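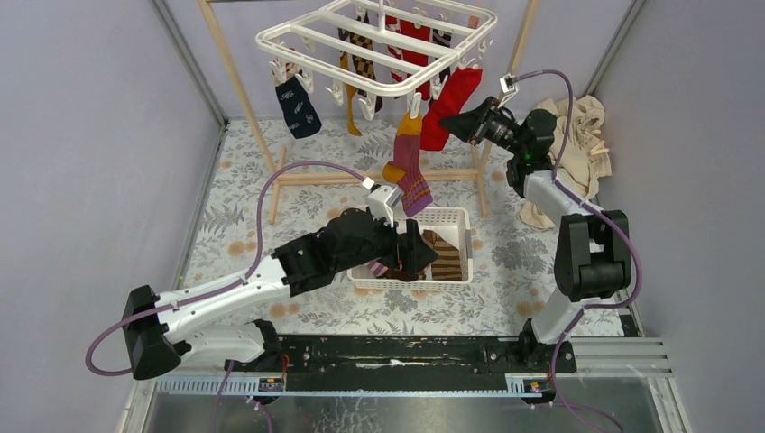

2 min read

Office software switchover — working group minutes, December

Present: Siriporn Hemmin (chair), Theerawat Kaewmanee (notes), two from Accounts, Bustos office by phone. Alwood sent regrets.

Started 2:10, phone line trouble.

1. Last minutes
Approved. One fix — the shared calendar problem was at Bustos, not Alwood. Theerawat to correct.

2. Grondia license renewal
Current deal covers 86 seats. Siriporn went through the list, plenty of those are people who left or never opened it. Wants to renew for 60. Accounts fine with that, but asked what happens if we need more mid year. Answer: we can add seats any time at the list price, can't drop them until the next renewal. Bustos wants a couple of spares for seasonal staff. Agreed 60 to start, spares to come out of that number.
Action: Siriporn to get the quote in writing.

3. Moving documents to Brerkport
Long one. Text files came across ok in the test. Spreadsheets mostly ok. Trouble is the macros in the billing sheets, they don't run at all in Brerkport and the vendor's reply was basically rewrite them. Accounts not happy. They use the month end sheet every day in the last week and can't have it down.
Also comments and tracked edits — they carry over but every one shows the name of whoever did the import. Contract folks will hate this. Theerawat tried exporting with the other setting, same result.
Options talked about: keep the old suite on the Accounts machines only, or hold up everybody untill the macros are redone. Bustos said don't hold up everybody. General agreement.
Decided: Accounts and Contracts stay on the old version for now, rest of us move. Look at it again after year end close.
Action: Theerawat to list which sheets have macros and who owns them. Action: Accounts to say which ones are dead and can just go.

4. Fonts
Letterhead font missing on the newer laptops so page breaks jump. Known. Install pack exists, hasnt been pushed to Alwood yet. Theerawat will do it remotely.

5. Training
Two sessions, one morning and one afternoon, same content. Bustos asked for a recording. Siriporn ok with that if someone there sets it up. No written handbook this time, last one went out of date before it was printed. One page of shortcuts instead.

6. Other
Printer default keeps switching back to double sided after updates. Not ours, passed to support.
Old backup drive — still in the cabinet, leave it there till the move is signed off.

Next meeting: after the quote is in, Siriporn to send a time.

Ended 3:25.

T.K.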